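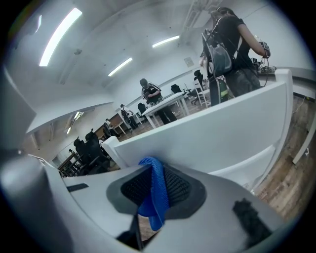
Cloth stuck in hand-held gripper, now it won't close

pretudis_fan
Hi all! Loving my first month with the Cleltirum hand-held gripper, but I've hit a proper snag. We were picking up strips of blue mesh fabric and on pick 409 it stopped closing. The trigger moves, the motor hums for a second, then it gives up with error 18. Any ideas?

Vernon Lavoie
Ooh, I know this one! Threads get wound round the drive shaft. Power off, battery out, then tease them free with plastic tweezers. Mine took 4 goes but it's been brilliant ever since.

dretonville_dan
Could be threads, but I'd look at the motor first. Error 18 on mine was overheating. Let it cool and try again.

Vernon Lavoie
Please don't keep retrying with cloth in there, Dan! That's how I cooked a motor in May.

dretonville_dan
Fair point about the cloth. I still say heat, mine was spotless inside.

pretudis_fan
You're both a bit right! Found a lovely little nest of threads on the shaft, and the log shows the motor cut out on heat straight after. Cleared it, set the current limit to 700 mA, and it closes again. Back to picking tomorrow, can't wait!

dretonville_dan
700 is still high for fabric, I'd go lower.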